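Cloth napkins instead of paper - anyone else converted?
Forum: Home & Kitchen > Drandoldale Swap Board

novura_nan
Posted Saturday
We went all in on cloth napkins in February and I love it so much! I bought 24 of them, mostly white cotton with prints, and we haven't opened a pack of paper since.
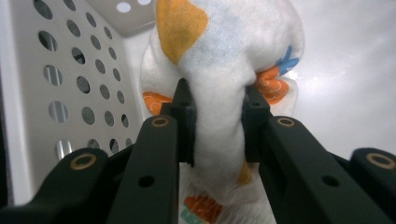
pepperjar: Do you iron yours? I tried cloth for a month and the ironing pile did me in.

novura_nan
Never! I shake them out hard, fold them in quarters and stack them under a cookbook. By dinner they're flat enough for spaghetti night.

Oldstove300
Sorry, but I'm not sold. You're still running a washer, and tomato sauce on white is forever. Paper goes in my compost.

pepperjar
Only the plain kind, though. The dyed ones sat in my bin all winter.

hegedus_fan
Cold soak with dish soap before the wash, Oldstove! I've saved turmeric napkins that way - well, most of them. And they go in with the towels, so it's no extra load at our house.

Oldstove300
Turmeric, really? OK, that I'd like to see. Still keeping paper for ribs.

novura_nan
Ribs get the old dish towels here, ha! Pepperjar, try a cotton and linen mix if you give it another go. Mine dry so much smoother than the all-linen ones my sister has.

pepperjar
Fine, I'll get six and report back. What size?

novura_nan
Go big - the little cocktail ones slide right off your lap.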